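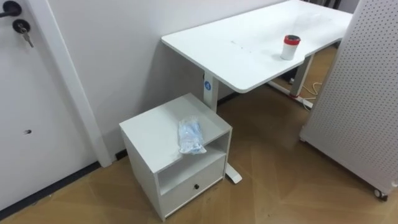

How often does the gripper on the Kukbridge cell need attention?

Every 28 days for a full service, with a short check of the finger pads at the start of each shift. Gitau Muli, who has maintained the cell at Sultov since January, keeps both intervals on one sheet and signs each line by hand.

The full service takes two hours. Muli parks the arm in its home pose, locks out the drive power and removes the fingers. "I clean the rails first, then look at the screws," he said. "If one has backed out, I replace all 4. I don't reuse them."

The cycle counter read 3489 at the last service, on 20th October. Wear on the left pad was greater than on the right, a pattern Muli puts down to a small offset in the wrist mount. He corrected the offset in the tool settings and left the mount alone.

Calibration comes last. The arm touches a fixed pin from several directions, and the controller works out the tool center point from the contacts. "A bad result is usually dirt on the pin," Muli said. "Wipe it and run it again before you change any numbers."

Spare pads come from Skisetti. He has also tried a softer set from Kioko, which held thin parts well but marked easily. Those are back in the drawer until the next service.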